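Sirach Bench Manual, Section 5: Running the Two-Arm Furniture Trials

Read Section 4 (arm homing and joint limits) before you start. This section covers the furniture trials and how to score them. It was written by Remigiusz Grabowska and cut down by Réjean MacPherson, who thinks most of the numbers reported from these trials are too kind. The scoring rules below reflect that.

5.1 What the trial claims to measure

The Jasen policy is said to handle "assembly contact": one arm steadies a part while the other works on it. Our log holds 1,450 attempts. Of those, 1,280 were marked as successes by the automatic checker. Do not quote that second number outside the lab. The checker looks at gripper closure and wrist force, and both can read correctly while the arms hold the wrong thing, or hold the right thing in the wrong place. Until a person has gone through an attempt by eye, write "closed," never "succeeded."

5.2 Laying out the table

1. Cover the table with black plastic sheeting and let it hang over the front edge.
2. Set the white workpiece on top. If the piece is a seat, turn it upside down.
3. Walk to both sides and check that no upright stands in the path of either elbow.
4. Start the log, then enable the arms.

Note: The Kennedy write-up says dark sheeting "removes background effects." We don't believe it. Glossy plastic throws highlights wherever it folds, and a highlight can look a lot like the edge of a white part. Keep the sheeting, but don't credit it with anything you haven't tested.

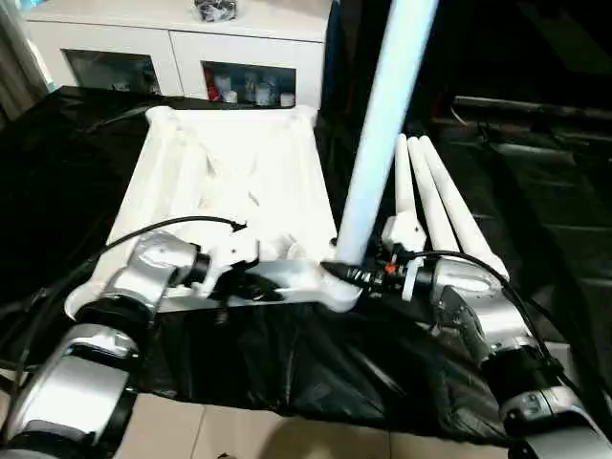 Figure 5-1. Left gripper holding a white fitting against the underside of the seat; right gripper near the base of the pole.

5.3 Two-arm hold

5. Start the hold routine. Wait for both wrists to report ready.
6. Let the routine run for 30 seconds without touching the table.
7. Record which part each gripper is touching. Use the part names on the score sheet. If you can't tell, write "can't tell."
8. Pause the arms before you lean in for a closer look.

Caution: Cable loops near the grippers can catch on a fitting or a leg. If a loop goes tight, stop the run. Do not reach between the arms to free it while they are powered.

A fitting pressed against a seat is only contact. It tells you nothing about whether the part would stay there by itself. The release check in 5.5 covers that, and it is the step people skip.

5.4 Metal parts

9. Repeat steps 5 through 8 for any trial that includes a metal plate or crossbar.
10. Mark the position of each gripper against the nearest end of the metal part.
11. If a gripper is close to the part and you can't confirm touch, score it as no contact.
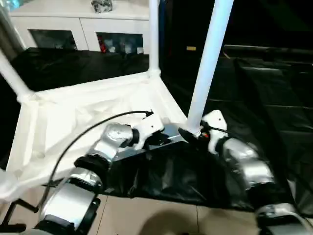

Figure 5-2. Gray metal plate across the front of the platform, a gripper near each end. The black finger touches the base of the post.

Note: Step 11 has caused more arguments than the rest of this section put together. Under the old rule, "near" counted. When MacPherson rescored one July batch with the new rule, 14 attempts changed from contact to no contact. That is one batch and one scorer, so don't build a theory on it either.

5.5 Wrist view and release check

The head camera can't settle what is between the fingers. Open the wrist recording for every attempt you score.

12. Find the moment of closure.
13. Look for material between the fingers. A thin edge counts as a pinch. It doesn't count as a secure grip.
14. Run the release: open the gripper, back the arm away, and wait.
15. Score the part as "stays" or "moves." There is no third box.

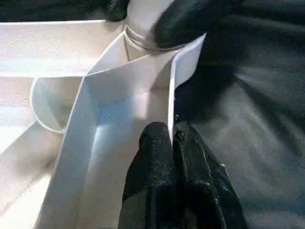 Figure 5-3. Wrist view: fingers close together on a thin white edge.

Caution: Don't raise the grip force to turn a pinch into a hold. The Mulonov setting does this by default. Turn it off, and write on the sheet that you did.

5.6 Before you report anything

Give both figures, closures and "stays," side by side. State who scored the batch and whether that person had seen the checker's result first. We still have no second scorer for the older runs, and any comparison with them should say so.

Score sheets go in the gray binder. Section 6 covers resetting the table between runs.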